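Facilities Exchange — Building Sets and Practice Rooms
Topic: Weighting a freestanding doorway on a raised platform

training_annex
Good afternoon. I am responsible for the practice doorway at the Jastberg annex, where new building staff learn to fit latches, adjust doors and move items through an opening. The arrangement is a door mounted on a raised wooden platform, with a short section of white wall beside it. The wall is supported by a slanted brace whose foot rests on the platform.

The unit is due to be inspected in February, and I would like to settle the question of ballast before then. Our present practice is to place the weights at one end of the platform, against the white rail. The written procedure came from our Menzies site and calls for 40 pounds at each brace. It does not say where the weight should sit. I would welcome advice from members who maintain similar units.

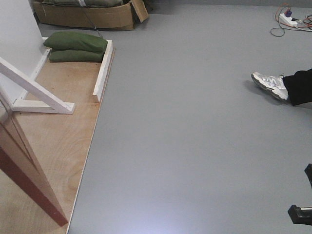
Brace, rail and stacked weights, Jastberg annex.

stagecraft_office
Thank you for posting the arrangement. Our department builds scenery to a comparable pattern, and our rule is that weight belongs on the foot of the brace itself. A weight placed elsewhere on the platform does hold the platform down, but it does little for the joint between the wall and the brace. I would move both bags.

clarton_facilities
I do not fully agree with the previous reply. If the wall, the brace and the platform are screwed together, the assembly behaves as one piece, and weight at the far end may be the better choice. The matter depends on how the foot is fastened. Could the original poster confirm this?

training_annex
The foot is fastened to the platform with two screws from above. The wall is fixed along its base as well. We have had no movement in the wall, although the platform has shifted on the floor when the door was pushed hard against its stop.

stagecraft_office
In that case I withdraw part of my comment. I would still place one bag on the foot. Screws loosen in a door unit that is opened and closed all day, and our log at Clarton shows a loose brace far more often than a sliding base.

clarton_facilities
Our own log (same town, different building) shows the reverse. We passed 1000 door cycles on one unit before any screw needed attention, but the base had to be pushed back into position every week. We corrected this with rubber matting under the platform. Smooth gray flooring gives very little grip, and added weight alone did not solve the problem for us.

ternaveo_stores
May I raise a separate point? The edge of a raised platform is a trip hazard for anyone stepping off while looking at the door. Has the annex considered marking it? A strip of bright tape along the long edge would be sufficient, and it can be replaced when it wears.

training_annex
I am grateful for these replies. Matting has been requested from Ternaveo, and tape will be added to the same order.

On the matter of the weights, the olive bags are kept in a pair, one on top of the other, so that they take up as little of the platform as possible. Trainees need clear space on the side where the door swings, and a bag placed in that area would be struck.
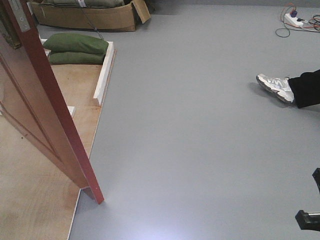 The rail is also useful in this respect — it gives the bags something to rest against. I would be reluctant to give that up unless the brace position offers a clear benefit.

clarton_facilities
I would leave them where they are, fit the matting, and check the screws monthly.

stagecraft_office
I would check them weekly. I also suggest moving the cardboard box from the end of the platform, as storage near a doorway tends to grow. A low shelf on another wall would serve the same purpose.

ternaveo_stores
The matting is supplied in rolls 40 inches wide. Please measure the platform before it is cut, as cut pieces cannot be returned.

training_annex
Noted. I will measure it tomorrow morning and post the dimensions in this topic. The question of weekly or monthly checks will be put to the inspector.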